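Mekurness Solar Filter Sheet and Barkov 4-inch Refractor: Review
by Yupin Inthanon

I have wanted to look at sunspots for years but kept putting it off, mostly over worries about safety. In July I bought the Barkov starter refractor and a sheet of Mekurness solar film to go over the front of it. I have now used the two together on most clear days and have a fair idea of what they can and can't do.

The telescope comes in one box with a tripod, a diagonal, two eyepieces and a finder. Setting it up the first time took me most of an evening. The instructions cover the mount well but say almost nothing about the finder, and the finder matters a great deal for the Sun. It has no filter of its own, so it must be taken off or capped before you point the tube anywhere near the Sun. I take mine off and leave it in the box.
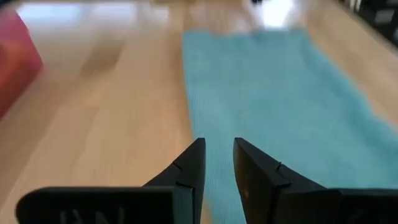
The film is sold flat, and you make your own cell for it. Mekurness includes a paper template and a strip of foam tape. I cut two rings from thick card, sandwiched the film between them and taped the lot to a collar that fits snugly over the dew shield. Don't stretch the film tight. A few ripples make no difference to the view, but a strained sheet can tear. Before every session I hold it up to a bright lamp and look for pinholes. If I ever find one, the sheet goes in the bin.

With the lower power eyepiece the whole disc fits in view with plenty of room round it. The colour is a neutral white, which I prefer to the orange you get with some other filters. Sunspots are sharp, and on the larger groups the paler outer part shows clearly against the dark middle. Near the edge of the disc I can pick out the brighter patches, called faculae, when the air is steady. You won't see flares or prominences with this kind of filter. Those need a hydrogen-alpha telescope, and the one I looked at, made by Tanasarn, costs 4,000 pounds.

The higher power eyepiece is poor. It has a narrow view, and you have to put your eye almost against the glass. I replaced it with an 8 mm one from a friend and the difference was plain at once. 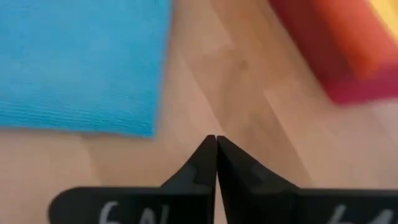
The tripod is the weakest part. On grass it is fine with the legs kept short. On decking every footstep shakes the image for several seconds. The slow motion controls are smooth enough, though the one for left and right has some slack in it, so the Sun drifts out of view before the gears take up.

I took everything to the Nurnside club's open afternoon one Sunday and set it beside a club telescope with a glass filter. Two members thought my view had slightly better contrast. The glass one was certainly tougher, and I would choose glass if children were going to handle it.

The telescope, tripod and film came to just under 500 pounds. For that I have a decent instrument for sunspots and the Moon, with a mount I will probably replace next year. I would buy the film again. I would also buy the tube again, on its own, if Barkov sold it that way.

Telescope and mount: 3 out of 5
Solar film: 4 out of 5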